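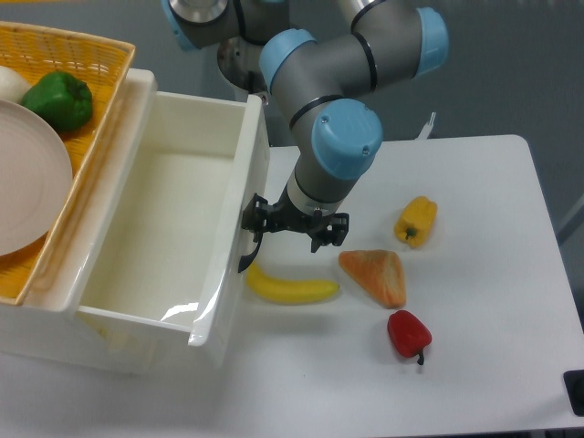
Rizwan Haque wrote in to ask why anyone would pay for a teaching kit when you can grab most arms by the wrist and drag them. Fair enough, and we asked Plotard the same thing before we agreed to stock theirs.

Plotard Teach Kit, by Enmont
Hand guiding and remote control for one arm and one two-finger gripper

What you get is a hand controller, a foot switch, a cable and the recording software. Hold the switch, move the controller, and the arm follows. Let go and it stops. Each run is saved as a demonstration you can replay, trim or throw out. You will throw out plenty.

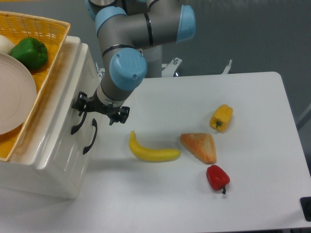 Drawer and food task, gripper open over the table.

The box says "teach any task in minutes". We don't believe it, and you shouldn't either. Opening a drawer by remote control is slow work for a beginner – you can't feel the handle, so you pull at a bad angle and do it again. Dragging the arm by hand is easier, but then your own arm gets in the camera's view.
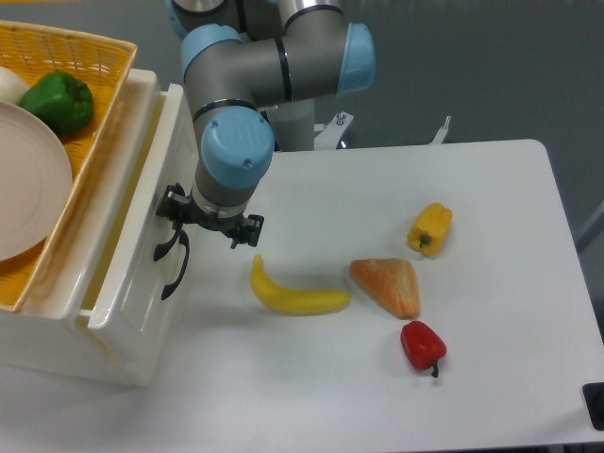

Storage is less of a worry. The software holds 1000 demonstrations per project, and our longest project so far stopped at 257. Replay is exact, so if you shift the banana the arm goes to where the banana used to be. Training something that copes with that is up to you, and the software for it is sold separately.

Price: $749
Ships in: 7 days
Returns: unopened kits only
Fit questions: Ingeborg Steiner, parts desk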